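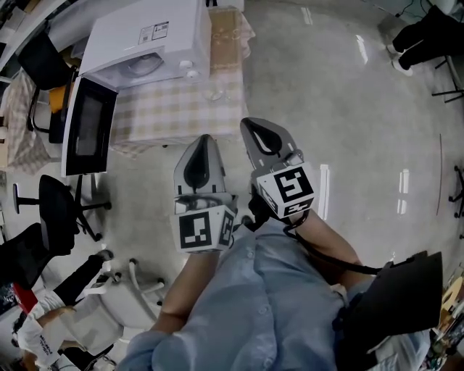
I had the Mikix hand-held gripper on loan through April and used it next to our older Kumier for the same job: open the microwave, put a cup on the turntable, close the door.

I did 60 runs with each. The Mikix weighs 400 grams less and my wrist noticed by the second hour. The rounded fingertips pick up a glass well if you come in straight. From the side they slip more than the flat Kumier ones did.

Tracking was good on both. The Mikix lost its markers 2 times, both when I turned my hand too far toward the door. The Kumier lost them 10 times.

The cable is my main complaint. It hangs in front of you and pulls when you reach. I'll try a clip next, then start on the Jiang controller.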